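Projects > Comics Data > flarnport-minicomics > README

Print this page | E-mail this page

flarnport-minicomics

Hello, and thanks for stopping by. This is the data card for the Flarnport minicomics index, a listing of small-press and photocopied comics that have passed across the tables at the Flarnport comic show over the years. I started it as a spreadsheet for my own shelves and it got away from me, as these things do. 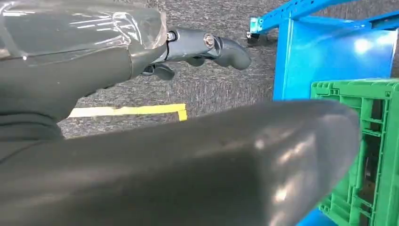
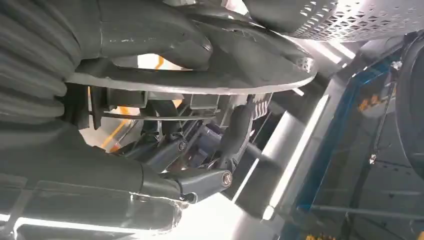
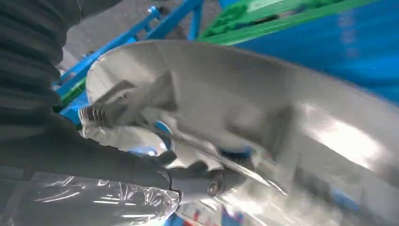

The index has 2,945 rows at the moment. Each row is one printed comic, meaning one issue or one standalone book, and a second printing only gets its own row if the cover or the page count changed. (I went back and forth on that for most of a winter, and I still get friendly mail about it.)

**What's in the folder**

- `comics.csv` – the main table, one row per comic
- `makers.csv` – writers, artists, letterers and anybody else credited, with the spelling they used in print
- `tables.csv` – who shared a table with whom, as far as the show programs tell us
- `notes.txt` – odds and ends that didn't fit in a column

**Columns in comics.csv**

- `id` – a number, never reused, even when a row gets deleted
- `title` – as it appears on the cover, including odd capitals and exclamation marks
- `series` – blank for one-shots
- `issue` – text, so that "1/2" and "Summer" can live there too
- `maker_ids` – separated by semicolons, in the order credited
- `pages` – counts the covers. Older rows may not, see below
- `size` – digest, quarter, legal-fold, magazine or other
- `color` – none, cover, spot or full
- `price` – cover price in dollars. Zero means it was given away, blank means no price was printed
- `source` – one of `shelf`, `program`, `maker` or `zado`

**Where it comes from**

Most of the rows come from comics I own or have borrowed long enough to read properly and type up. The next biggest share was sent in by makers themselves, who have been wonderfully generous, and a few of whom remembered books they had only run off 15 copies of and given to friends. Anything marked `program` is taken from the printed show program alone, so please treat the page counts on those with some caution.

The `zado` rows came from Zado, the back-issue shop, which kept a card file of every minicomic it took on consignment. Ayanda Ngubane typed the whole drawer up, cross-checked the names against the programs, and found a good many duplicates I had been carrying for ages. If you use the index for anything at all, she deserves a thank-you before I do.

**Things to watch out for**

Page counts are the messiest column by a long way. I used to count only inside pages and then changed my mind, and I have been fixing the old ones whenever I have the comic in hand. If a digest comes out with a count that won't divide by four, that's probably why – or else somebody tucked in a loose sheet, which happens more than you would think.

There were 2 different series called Droliritz. One is the long-running space opera about the lighthouse keepers, and the other is a single-page gag strip that was folded up and handed out at the door. They have nothing to do with each other and the makers never met, so far as I know. In the table they are "Droliritz (A)" and "Droliritz (B)".

Pen names are left as pen names. Sibiya is credited on a whole run of horror digests with no other name given, and the index will keep it that way unless the person behind it writes in and asks for something else. Please don't send guesses.

Some titles have accents and hand-drawn symbols in them. The files are UTF-8, and if your spreadsheet program shows you a row of question marks, try importing the file instead of double-clicking it.

**What isn't here**

No scans, no covers and no story pages. The comics belong to the people who made them, and plenty are still for sale if you ask nicely. There are no addresses or phone numbers either, even where they were printed inside the back cover.

**Using it**

You are welcome to copy, sort, chart and republish the tables, with credit to the index. Somebody made a lovely family tree of shared tables out of an early version and I would be tickled to see more of that sort of thing.

**Fixes and additions**

Send corrections by e-mail or open an issue, whichever you find easier. A title, the maker's name and a page count are plenty to start a new row. I go through the pile in the evenings and I'm slow in July, when the show takes up every spare minute.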